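House rules for a small arm and a tray of cans

Nov 3, 2020

I've been meaning to write this one up since July, when I promised a reader who'd asked about "how you keep it all consistent" that I would do a proper post, and then of course I did three posts about cable glands instead. Sorry! The kettle is on, the rain is coming down sideways, and I have finally typed out the rules we work to when we're teaching the arm to load and unload drinks cans. They've lived on a sheet of paper taped inside a cupboard door until now, with so many crossings-out that only I could read it.

Some background for those of you who've wandered in from the bread posts (hello, you're very welcome, there will be more bread). I spend most of my working week at Pikix, which is a small outfit doing shelf-stocking jobs with robot arms, mostly the fiddly end of things where the goods are light and the spaces are tight. The can work is for a project we call Plultach. It sounds grand but it comes down to this: can the arm pick up a can of pop, put it in a lane, and do it again tomorrow in the same way? A person steers the arm through the job, the whole thing is recorded from the wrist camera, and the recordings are what the software learns from later.

So the recordings matter a great deal, and the recordings are only as good as our habits. When I started I thought the clever part would be the software. I have since spent a whole afternoon trying to work out why one batch of runs looked so odd, and found that somebody (me) had moved the tray a hand's width between the morning and the afternoon and hadn't written it down. It was a very quiet drive home.

The rules, then. They are house rules and they don't replace the proper standards. If you are working with an arm of any size you need a proper risk assessment for your own machine and your own room, and you need to read what the maker tells you, all of it, including the dull pages in the middle. Ours came in a ring binder and I've read it in the bath. What follows sits on top of all that.

Before you touch anything

Look at the table first. I mean stand there with your hands by your sides and look at it. I'm a great one for arriving with a cup of tea and starting straight in, and I've had to train myself out of it. Tea stays on the windowsill now, by the way, and that is a rule as well, probably the one that gets broken most.

Then follow your cables with your eyes, from one end to the other. A cable on the work surface is fine if it's meant to be there and has slack enough for the full reach of the arm. What you don't want is one that's fine for the first lane and tight by the last. We move the arm slowly out to its furthest point at the start of every session and watch the cables while it goes. If anything lifts, pulls or drags, we stop and re-lay it. I used to skip this when the set-up hadn't changed overnight, until the morning I skipped it and the set-up had.

Check the finger pads too. Ours are bright green and they pick up a surprising amount of muck, especially from cans, which get sticky in a way you don't notice until you've handled a few dozen. A wipe with a barely damp cloth, then a dry one. We had a can that wouldn't let go once, hanging there off one pad like a toddler at the school gates, and it was nothing more than dried cola.

Setting out the cans

We use the sort of tray you'll have seen in the fridge at a corner shop, white plastic, with lanes and a little lip at the front. It's supposed to be gravity-fed, so the cans slide forward as you take them, though on a flat table they mostly sit where you put them, and that suits us.

The tray may stand at an angle. In fact we want it at different angles over the course of a project, because shop shelves are never as straight as shop planners believe. But it gets moved between sessions and never during one, and the move goes in the book before the arm is switched on. I can't stress the book enough. It's an ordinary lined exercise book and it has saved my bacon more often than any piece of kit we own.

Fill from the left, or fill from the right, but say which. Keep cans of a kind together in a row unless the task sheet calls for a jumble. Stand every can upright, lid up, and press down gently on each with a fingertip to be sure it's sitting on the base of the lane and hasn't perched on a divider. Dented cans go in the recycling, or in me. You would think a small dent wouldn't matter, but the arm closes to the same width whatever it's holding, and a dented can will twist as it's gripped.

Six cans was what we settled on as a starting load. We tried fuller trays early on and found that whoever was steering got hurried and a bit slapdash by the end. With six you can do the job well, reset, stretch your shoulders and go again.

The green ones were up at the lip for this session, with the blue behind them and the black and green at the back, and the fingers were wide open over the table, which brings me neatly to the next rule.

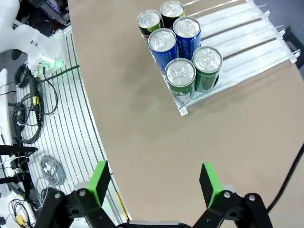 Start open, start clear

Every run begins with the gripper fully open and with nothing between the fingers. It's such a simple thing. But if one recording begins with the fingers open, and the next with them half shut, and a third with a can already in their grasp, you've handed your poor software three different jobs and told it they're the same one. We write "open and clear" in the book and tick it each time, and yes, it feels daft by the fortieth tick.

The camera on the wrist should be able to see both pads and a decent stretch of the tray before you begin. If it can only see one pad, the mount has slipped, and you want to find that out now. We had a mount slip by a whisker during a long session and lost 52 runs to it, all of which had to be marked as doubtful and put aside. I still think of them now and then, usually when I'm trying to get to sleep.

The person comes first

I ought to have put this at the top, and when I retype the cupboard sheet I will. Hands stay out of the reach of the arm while it has power to its motors. Nobody leans in to straighten a can. If a can falls over, the run is stopped, the arm is put into its held state, you check that the light on the base is showing what you expect it to show, and then you reach in. Learn what your own arm's lights mean and don't trust what I or anyone else tells you about colours, as makers differ and so do settings. We've written ours on a card by the stop button.

The stop button itself goes on the side of your weaker hand, within reach without stretching, and you press it once at the start of the day to be sure it works. I've heard people say it wears the button out. Let it wear out! Buttons can be bought.

Long sleeves get rolled, lanyards come off and hair gets tied back. I was made to take off a scarf I was very fond of in the middle of winter, and sulked, and it was quite right.

How long to go on for

We used to aim for 100 runs in a day. It's a lovely round number and it looked very well on the wall chart, and it was a rotten rule. People steered carelessly to reach it. Looking back through that period you can tell from the recordings roughly when lunch was. Now we work in blocks of up to 9 runs and then stop for a proper break, away from the screen, and if the day comes out short then it comes out short.

Keep your failures, too. A dropped can or a missed lane is worth having so long as it's labelled as what it was. The temptation to delete the ugly ones is very strong, I know. We write one plain line for each: "tipped second can, stopped" or "touched divider, carried on". No blame and no essays, although I did once find half a page on the back cover concerning a ginger beer.

Packing away

Arm to its rest position, power off at the arm and then at the wall, cables coiled loosely. Never wind them tight round your elbow the way my dad did with the hedge trimmer lead. Cans come out of the tray and back into the crate, tray gets a rinse if it wants one, table gets a wipe. Then the last line in the book: who, how many, anything odd. "Anything odd" is where the treasure is. It was there that somebody first noted a faint tick from one wrist joint, well before it had grown into anything I could hear with my rotten ears.

Two readers wrote after the cable gland posts to ask what we use for the labels. It's the plain Wiegand tape, the matt sort, written on with a soft pencil. Pen goes blotchy on it. And to the person who asked whether I'd write about the Hitano bench set-up next: I'd love to, but I only had a morning with it and I'd want a good deal longer before I told anybody else what to do.

If you've got house rules of your own, do send them in, particularly for trays and lanes and anything that rolls. I'm still not happy with what we do about tall cans, the skinny ones, which wobble in a lane made for the ordinary size. At the moment the rule simply says "tall cans: ask", and the person they ask is me.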